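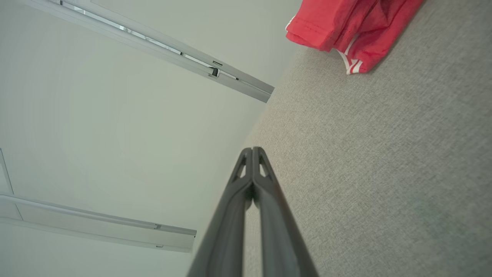
Rebuilding After Disaster: Public Buildings and Shared Funding
Unit 8 handout
Instructor: Bienvenido Castillo
Revised November 21, 2020

Read this before the seminar and bring it with you. The case is the public market in Villanueva, which lost its roof and most of its east wall in a typhoon. We will use it again in the unit on procurement.

1. Who owns the building

Start with the title. The Villanueva market stood on town land, but the stalls had been built by the vendors' association under a lease of 25 years. After the storm both sides claimed the right to decide on the new design. The town engineer, Florante Belmonte, asked for a written agreement before any plans were drawn. It took until July to sign one. Under the agreement the town owns the structure and the vendors keep their stall rights at the old rent for 2 years after reopening.

Note the difference between ownership and right of use. Many of you mixed these up in the last assignment.

2. Repair or replace

An assessment normally sorts a building into one of these groups:

Safe to use
Limited use, repairs needed
Unsafe, can be repaired
Unsafe, to be demolished

The market was placed in the third group. The council chose to demolish it anyway, on the grounds that the old floor was too low and flooded in ordinary rain. This was a policy decision and should be recorded as one. In your reports, keep the engineer's finding and the council's choice in separate paragraphs.

3. Where the money came from

The neighboring town of Plalurden paid 50 percent of the construction cost as a grant. The province paid the larger part of the remainder, and the vendors' association covered the stall fittings. Aid from one local government to another raises questions that a national grant does not:

Does the giving council have legal power to spend outside its own boundaries?
Who audits the money, the giver or the receiver?
What happens to any funds left over?

Plalurden passed an ordinance to settle the first point. The second was covered by a joint account that needed a signature from each town. The third was left out of the agreement, and the two councils were still writing letters about it when the building opened.

4. The groundbreaking

A groundbreaking has no legal effect on the contract. It does fix a public date, and contractors and officials are held to it afterward. In Villanueva the ceremony came before the drainage permit, so the site then sat idle. The contractor, Federo, billed for the waiting time and was paid in part.

5. Terms to know

Force account: work done by a government's own crews.
Retention: part of each payment held back until defects are fixed.
Variation order: a written change to the agreed work.
Turnover: formal handing over of the finished building.

For next week

Read the Mulex case in the course packet, sections 1 to 3. Write one page on whether the left-over funds in Villanueva should go back to Plalurden. Hand it in on paper at the start of class.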